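Sock Pairs – read me first

I'm Birutė Siliņa, and this folder is my collection of notes and pictures about socks: sorting them, pairing them and getting them into a basket. It started as a small side job for Garska one Sunday and grew to some 3,000 pictures, which is a lot of socks to look at!

The colours are mustard yellow, light blue and navy, all on a pale table. I kept to plain knits because patterned ones are far too easy to match. 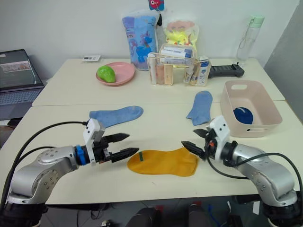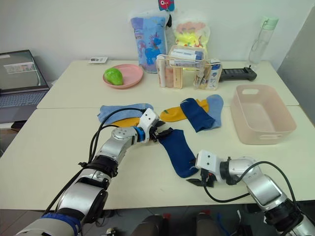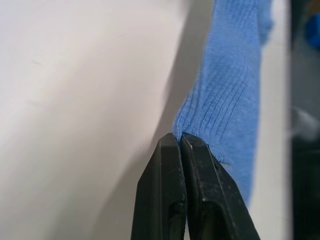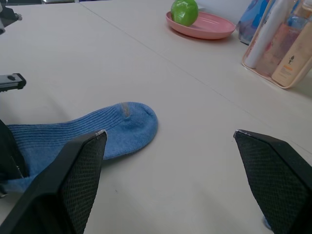 Socks and blue knit from the table set. The pink basket is in the first two.

What's in the folder:
pairs.csv – which sock goes with which (I did this by hand, with tea)
notes.txt – my remarks on cuffs, toes and anything inside out
pictures – the lot, longest side 768

I split everything into 5 parts. Part 2 is the messy one – heaps, overlaps, the odd sock tucked under another – so start somewhere else if you're new to this.

Light blue gets mixed up with mid blue in the labels now and then. If you spot one, drop me a line and I'll fix it in the next version.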